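Features > Kitchen > Small appliances

The two-slot toaster, considered as a mechanism

The two-slot toaster is the least adjusted appliance in most kitchens. It is set once, usually in the week of purchase, and left at that setting until it is replaced. Faults that come from use are then put down to the machine.

I kept a log of 158 slices between January and 27th June, using one loaf type from the Sturnau bakery and noting dial position, slot, start condition and result. The log was kept to settle an argument about uneven browning. It ended up being mostly about the lever.

A lever on a basic toaster does three jobs. It lowers the carriage, closes the mains contacts and brings a small metal plate up against an electromagnet. The magnet holds the carriage down only while current flows. If the plug is out or the wall switch is off, the lever will travel its full distance and come straight back up. Owners often report this as a broken latch. Check the outlet before anything else.

The second common complaint is a lever that holds on some presses and lets go on others. Crumbs on the face of the magnet are the usual cause. A gap of less than the thickness of a business card is enough to stop it holding. Emptying the tray clears the floor of the housing but does nothing for material lodged on the magnet. For that, unplug the toaster, let it cool, turn it over above the sink and tap the base with the flat of the hand.
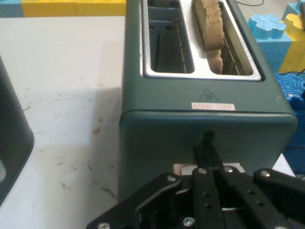 One slice in the right slot, with the guides visible beside it.

Single slices deserve their own paragraph. On many two-slot models both sets of elements run whatever the load, and the timer takes no account of an empty slot. Some makers mark one slot for single use and shorten the cycle to suit. Where there is no marking, the only way to find the better slot is to test both with the same bread at the same dial number. In my log the right slot ran darker by half a step on the dial. The difference was consistent enough that I now use it for anything from the freezer.

The guides matter more than the elements for evenness. They are the thin wires that close in on the bread as the carriage drops, and their purpose is to keep both faces at an equal distance from the heat. A slice that leans before the lever goes down will normally be straightened on the way. A slice cut thinner at one end may not be. Sliced loaves give little trouble. Hand-cut bread gives a great deal, and the answer there is a better bread knife.

Dial numbers are not minutes on most machines, and they do not carry over from one maker to another. A 2 on the Giltatico I used before was close to a 3 on its replacement. The number is also affected by the previous batch. A simple timer runs the same length whether the housing is cold or hot, and a second round on the same setting comes out darker. Turn the dial down half a step for the second round and leave it there.

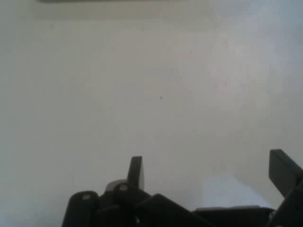
Clear space is the last item, and the cheapest to get right. Toasters should not run under a wall cabinet or against a curtain. I leave roughly 6 inches on each side and nothing at all overhead. The cord should lie flat behind the body, away from the metal top plate, and should not be coiled underneath.

Cleaning follows the same schedule in my kitchen as the coffee grinder, every 9 days. Wipe the top plate and the housing with a damp cloth and dry them straight away. Nothing metal goes into the slots, plugged in or otherwise. A soft pastry brush will reach the upper part of the guides without bending them.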